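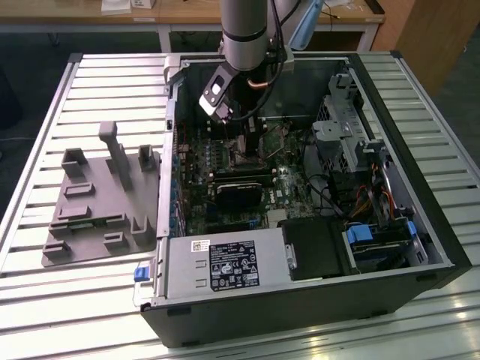

Taking a computer apart is easy enough when you don't care how it looks afterward, Hajji told the club at its first meeting, and the remark has since been promoted to unofficial motto.

21st September
By the Plukgate Robotics Club press desk
Print this release | E-mail this release

PLUKGATE – The Plukgate Robotics Club will enter its computer teardown project in the Metico Student Automation Challenge, having spent most of the summer learning how many ways there are to approach a desktop PC from above.

The Metico rules are short. A team's robot arm must work inside a standard desktop computer, reach named parts on the motherboard and take out the ones the judges call for. Points are lost for bent pins, snapped latches and what the rule book calls "unplanned contact." The club has read that section more often than the others.

Its entry, named Carell after a vote that went to a second round, has 218 practice runs in its log. Of these, 66 are marked "clean." The rest are marked with a variety of words, some of which were edited for this release. 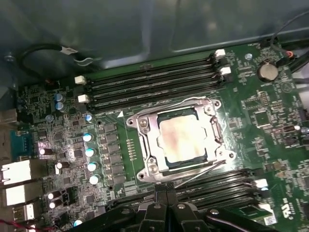

The processor socket has taken up more club evenings than any other part of the board. A load lever has to be pushed down, eased sideways and let up in the right order, a job most people do with one finger and no thought at all. Explaining it to a gripper took the programming group over 20 pages of notes and 2 changes of mind about which side to come in from.

Memory is next on the list. Members describe the latches as "small," and decline to go further.

Students who would like to join before the challenge are welcome at any Plukgate build night. No experience is needed, although patience is checked at the door. The club also accepts old desktop computers in any condition, on the understanding that they will not be returned in a better one.

Print this release | E-mail this release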